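Search the community Go
Home Topics Unsolved Sign in

Do clip-on limescale gadgets do anything at all?

tapdripper
10/02/2025

We moved to Arkar last spring and the water is dreadful. The supplier's page puts it at 300 on the hardness scale, which they call "very hard" in a cheerful little box as if it were a feature. The kettle furs up, the shower head squirts sideways and the glass screen looks like somebody has breathed on it and walked off.

My neighbour swears by a thing called a Guloron. It is a plastic block with two wires that you wind round the incoming pipe, and it plugs into the wall. No salt, no plumbing, no filter to change. It is meant to send a signal through the pipe that stops the scale sticking. The box says "up to" a lot and never says what it was measured against. I asked how they knew it was working and the reply was that the tea tastes better, although the leaflet says it doesn't alter the water in any way. So which is it? 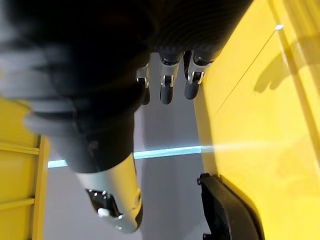 What I've tried already

Vinegar in the kettle, which works and stinks. A wire ball, also in the kettle, which collects some of the scale and leaves the rest where it was. Citric acid on the shower head, no complaints there. I'm not after a lecture on how hard water is good for my bones. I want to know if anyone has used one of these blocks and seen a difference they could show to somebody who didn't want to believe it.

Share (6) Follow

sideboard_and_son

Had one on the pipe for two years in our last house, different make but the same idea. I thought it was great. Scale wiped off the taps more easily, or so I told everyone. Then we had the kitchen done and I found it had been unplugged behind the fridge for goodness knows how long. Still wiped off the taps just the same. Make of that what you will.
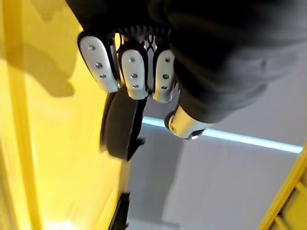 What had changed was that I'd started wiping the taps every night, having spent all that money and wanting to see a result. I suspect that goes for plenty of the five-star reviews on Cakard too. Read them and look for anyone who says how often they cleaned before and how often they cleaned after. I read pages of them and gave up.

Yours might be better made. I wouldn't bet on it. At least check the returns policy, and check whether the clock starts when you order or when it arrives.

Comments (2)

Mossbank

I've been fitting softeners and mending what scale does to boilers for 17 years, so I've a dog in this fight and you should allow for that. Softeners make me money and the blocks don't.

An ordinary softener swaps the calcium for sodium. You can check it with a test strip from any hardware shop: dip it in before, dip it in after, and the colour is different. A clip-on block takes nothing out, so the strip reads the same on both sides. The makers say as much in the small print, and they say the crystals are a different shape instead. Perhaps they are. I can't see a crystal's shape from under your sink and neither can you, and a claim that's been put out of reach of every test in the house makes me hold on to my wallet.
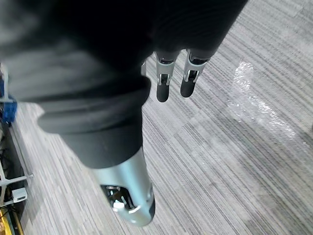 Arkar Home Help — Plumbing and Heating Team

If you want to find out for yourself, it's cheap enough to do:

1. Descale the kettle completely and dry it.
2. Use it as normal for a month with the block unplugged. Keep a note of how many times you fill it.
3. Descale again, start clean, and do the same with the block on. March would do for one of the two.
4. Get someone else to plug it in or leave it off, and don't let them tell you which.

Kettles are a hard test and the makers will say it isn't a fair one — fine, then ask them what would be. I put that to Karaki when they had a stand at a trade day and got a mug.

For the shower screen, a squeegee and 15 seconds of effort after each shower beats anything with a plug on it. If you do go for a softener, keep one unsoftened tap for drinking and ask what the salt costs over a year before you sign. 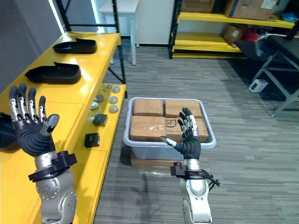 Both hands raised, one just above the white plastic bin

tapdripper

Thanks both. Strips ordered, block not. The neighbour has offered to lend me theirs for the kettle test, and I'll post the numbers if I remember to write them down. Still not convinced about the softener either, the quote I had came with a "today only" discount that was there again the following week.

Comments (0) Share
Back to Plumbing and Heating Next topic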